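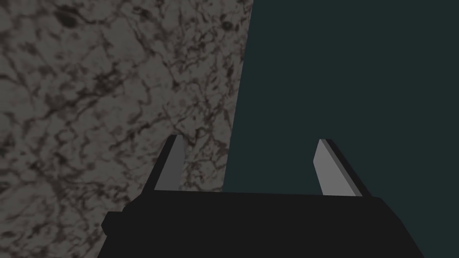

Ewurabena Tetteh on ink, deadlines and the long road to Poltholm

I got to the coffee shop early and Ewurabena Tetteh was already there, inking a page between two muffins (I was scared to put my cup down!). Poltholm, her first full-length comic, comes out from Nesley in March, all 218 pages of it, and I'd been wanting to talk to her since I read the preview chapter on a bus and missed my stop.

The story follows a ferry pilot who finds out her town has been left off every new map. "I had the ending for years," she told me. "I just didn't have a single person walking toward it." The pilot came out of a doodle on a phone bill, and after that the first chapter took her three weeks. The second took most of a year.

She wrote and drew the whole thing herself, but the lettering is by Kobina Eshun, and she lights up when his name comes up. "I write too many words. Kobina sends me the page back with the balloons covering everybody's faces and no note, and I know what I have to do."

I asked about the color, or the lack of it, because the preview is all black and gray except for the water. She laughed. "Rajeshwari wanted more! She's my editor, she's allowed. We tried a full-color chapter and I hated my own drawings in it." Rajeshwari Chacko let her keep the gray, and in exchange a dream sequence got cut. Tetteh says she still misses the dream sequence, mostly the goat.

So what's next? She's drawing a short piece for the Skolier anthology, written by Seidu Osei, and it's the first time she's worked from another person's script. "He wrote 'crowd of 30 people, all different' in panel one," she said, picking her pen back up. "I've drawn eleven."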